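Fitted sheet keeps popping off the corner, what are you all using?

Home & Bedding > Sheets, Blankets, Pillows

ohuttunen
Okay bedding people, I need help. I have a low platform bed, dark brown wood, a plain wooden headboard, and I can't get a fitted sheet to stay put for more than two nights. It's always the same front corner too. I tuck it in, I smooth everything down, I feel very proud of myself, and by the end of the week there's fabric bunched up and poking out from under the edge again.
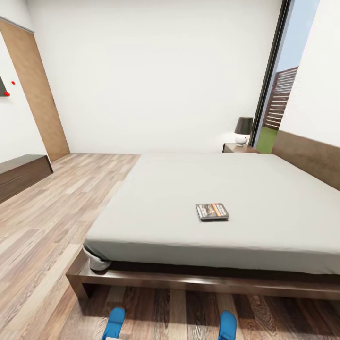
The sheets are a light gray set from Sterdale and I really like how they feel, so I'd love to keep them. The mattress is 13 inches deep by my tape measure and the package said "deep pocket," which apparently means whatever the company wants it to mean. I've tried safety pins (poked myself) and those little clip suspenders (slid off while I was sleeping, found one in my sock). Is there a trick to this or do I just need to buy different sheets?

meifang_j
Different sheets, sorry! I fought with mine for a year and then got a set with elastic that goes the whole way around, not only at the corners, and I haven't thought about it since. Check the pocket depth on the label. For a 13 inch mattress I'd want 15 or 16.

Also, are you drying them on high? Heat kills elastic and shrinks cotton. I ruined a beautiful set from Irnau that way. Low heat and take them out a bit damp.

M.Kofler
Gotta disagree with buying new ones. Nine times out of ten it's the order you put the corners on. Do the far corner at the head first, then the opposite one at the foot, then the other two. If you go around in a circle the last corner gets all the tension and that's the one that pops. Free fix, try it tonight.

ohuttunen
I do go around in a circle, and the bad corner is the last one!! I feel so seen. Will try. And yes, high heat, every single time. Oops.

zrebane
The diagonal thing never did anything for me. What did help was a mattress pad with a grippy underside. Slick mattress cover plus slick sheet and the whole thing travels around when you roll over. Mine is a Gorley and it's ugly as sin but it stays where I put it.

One warning about low platforms: if the mattress sits down inside the rails even a little, you can't get your hand under far enough to tuck properly. You have to lift the whole corner up. I use my knee.

M.Kofler
Well, it works on both beds in my house, so I don't know what to tell you. A grippy pad is hot in September where I live. No thanks.

meifang_j
Boys. She can do both.

nat_godinho
Jumping in with a side question, what do you all put on the wood? My planks were looking dry and dull and I didn't want anything that would rub off on the sheets. I ended up with Mota wax, a thin coat, left it overnight with the mattress leaned up against the wall, then buffed it with an old T-shirt. The grain looks so much better now! I did a test patch someplace hidden first.

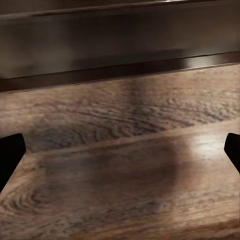

zrebane
Re: wax
Wax is fine. I'd stay away from any kind of oil near bedding unless you can give it a week to cure. I have a permanent yellow stripe on a mattress from being impatient.

ohuttunen
Re: update on the corner
Four nights with the diagonal method and low heat in the dryer. It has crept up a little bit but hasn't come off. I'm calling that progress. I may still get the full elastic kind when these wear out, so meifang gets half a point.

meifang_j
I'll take the half point. Look at the Sterdale ones with the wide band before you go anywhere else, they fit deeper than the regular kind.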